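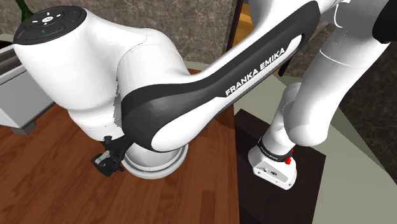 Friday, January 28, 2022
By the Flindgate Baker

I baked my first really good rye loaf this week and I can't stop talking about it, so now it's your turn to hear about it!

Some background. I've been making wheat sourdough for years, the usual round loaf with the big open holes, and I'd always been a little scared of rye. Every time I tried it I ended up with something like a wet brick. My starter (her name is Staria, she lives in the fridge door next to the mustard) never seemed to like it either. She'd puff up for an hour and then sink back down and sulk.

Then in January I went to the Sotiropoulos bakery to pick up a bag of flour, and they had a tray of dark little square loaves by the register, sliced so thin you could almost see through them. I bought one, ate half of it in the car with nothing on it, and decided I was going to figure this out if it took me all winter.

The biggest thing I had wrong was treating it like wheat dough. I was kneading and kneading and waiting for it to get stretchy, and rye just doesn't do that. It's closer to thick mud. You stir it with a spoon until there's no dry flour left, you scrape it into a greased pan, you smooth the top with a wet hand and you leave it alone. I can't tell you how happy this makes me. There's no shaping! No flouring the counter, no folding every half hour while dinner burns.

The second thing was the wait after baking. I used to cut in as soon as I could hold the loaf without yelling, and the middle was always gummy. This time I wrapped it in a dish towel and made myself leave it for a full day. It sat on top of the microwave all that time smelling like molasses and toast, and I walked past it a lot more than I needed to. But the inside was moist and even, and the knife came out clean – I did a small dance in my socks.

My pan is a small one I found at the Trindach flea market, with a dent in one corner, so every loaf comes out with a little dimple. For that size I use 233 grams of dark rye flour, 179 grams of warm water, 100 grams of starter that's been fed the night before, and a teaspoon of salt. If you like seeds, 10 grams of caraway is plenty. I tried double that once and it was all I could taste until bedtime.

Mine goes into the oven when tiny holes start showing up on top, as if somebody had poked it with a pin. In my cold kitchen that takes most of the afternoon. I start it hot and turn it down after the first fifteen minutes, and I keep going until the sides pull away from the pan.

As for eating it, butter and salt first, always. After that I've had it with smoked fish, with cream cheese and cucumber, and last night with peanut butter and a sliced pear, standing at the counter at eleven o'clock. The heel makes great croutons too if you dry it out in the oven (pea soup, please try it in pea soup).

Next I want to try soaking some old bread and mixing it into the new dough, which I've read makes it even darker. Staria is already out on the counter warming up, and there's a fresh bag of rye waiting for her.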